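15 Mar 2025
By the Berchtold technical desk, Skindham

Black cloth: frequently asked questions

These answers apply to the two black cloths we sell by the metre, Zumen (woven cotton) and Cistari (woven polyester). Coated cloths and knits have their own page.

What is the difference between Zumen and Cistari?

Zumen is a cotton twill with a finished weight of 316 g per square metre. It is dyed in the piece with reactive dye. Cistari is a lighter plain-weave polyester, coloured before spinning, so the pigment runs through the whole filament. Cistari holds its colour better in sunlight. Zumen takes a crease more readily, is easier to sew by hand and does not melt under a hot iron.

Why does my second order look different from the first?

Piece-dyed cloth varies from one dye lot to the next. The variation is small and falls within our tolerance, but it shows when two lots are joined along a seam. The lot number is printed on the roll ticket and on the delivery note. If you expect to need more cloth for the same job, quote that number when you reorder. We cannot hold a lot without a paid order. The current Zumen lot was put into stock in February and measured 3,733 metres on receipt.

Cistari varies far less between lots, but we still recommend cutting all visible panels from one roll.

Two blacks match in the shop but not at home. What causes this?

The cause is metamerism. Two dyes can reflect different parts of the spectrum and still look the same under one kind of lamp. Under another lamp, one may turn brown, green or blue. Compare samples in daylight near a window, then again under the lighting where the cloth will be used. Lay both samples in the same direction, flat, on a neutral surface.

Does the cloth have a right side?

Zumen does. The diagonal line of the twill is clear on the face and faint on the back. Cistari is the same on both sides, but the roll is wound face in and small weaving faults are marked on the outer side, so we suggest treating the inner side as the face.

Why do folded areas look greyer than flat ones?

A matt cloth scatters light in all directions, and the amount that reaches the eye depends on the angle of the surface. A fold presents several angles at once, so part of it looks paler and part looks darker. This is not a dye fault. To check for a real change of shade, press the piece flat, leave it to cool and look at it again from directly overhead.
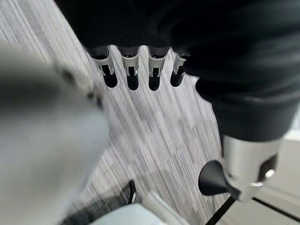
Matt black fabric with a slight texture, showing soft folds and creases.

If the paler line remains after pressing, the cloth has been rubbed along the fold. Cotton is more prone to this than polyester. The surface fibres break, stand up and catch the light. Rubbed lines cannot be removed, although a light steam from the back will lay some of the fibres down again. Store cut lengths on a tube to avoid the problem.

How much will the cloth shrink?

Allow three per cent in length and two per cent in width for Zumen at 40 degrees. Most of the shrinkage takes place in the first wash. Cistari shrinks by less than one per cent. If the finished item will be washed, wash the cloth before cutting and dry it in the same way you intend to dry the item. Tumble drying increases shrinkage in Zumen and is not included in the figures given here.

Will the dye run?

Some loose dye is left in any dark cotton. Wash Zumen separately for the first 2 washes, inside out, with a liquid detergent that contains no bleach or brightener. Do not leave it standing in water. Salt and vinegar do not fix reactive dye and there is no benefit in adding either one.

There are white marks on the cloth after washing. Are they permanent?

Usually not. The most common cause is undissolved powder detergent, which rinses out. Hard water leaves a similar bloom. Rinse the piece again in plain water with the drum no more than half full. If the marks follow the line of a crease, see the answer on folds.

Can I iron it?

Iron Zumen on the back at a medium to hot setting, slightly damp. Ironing the face flattens the fibres and leaves a shine. Cistari needs a cool iron and a pressing cloth. Test a scrap first. Shine on Cistari is caused by softened filaments and cannot be reversed.

How do you test resistance to rubbing?

We run a dry and a wet rub against undyed cotton and grade the stain from 1 to 5, where 5 means no visible transfer. Zumen is graded 4 dry and 3 wet. Cistari is graded 5 for both. Do not use Zumen as a lining against pale leather or pale wool.

Is either cloth flame retardant?

Not as supplied. Both can be treated to order by an outside finisher. Treatment adds ten working days, stiffens the handle and may be removed by washing. Treated cloth cannot be returned.

What is the smallest amount I can buy?

One metre, then in steps of half a metre. Full rolls are 50 metres. Orders above 1,000 metres are made from a reserved dye lot, and a shade sample is sent for approval before cutting. Samples for smaller orders are A6 in size and come from the lot in stock on the day of posting.

How is the width measured?

Width is given between the selvedges, with the cloth relaxed and without tension. Zumen is 150 cm and Cistari is 148 cm. The usable width is 2 cm less in both cases. Pin holes along the selvedge come from the finishing frame and do not count as faults.

What should I send if I want to report a fault?

Send the lot number, the roll number, the length affected and a piece of the faulty cloth at least 20 cm square. Mark the fault with thread or a paper tag, and do not use chalk or pen. Claims must reach the Skindham office before the cloth is cut, apart from the piece sent with the claim.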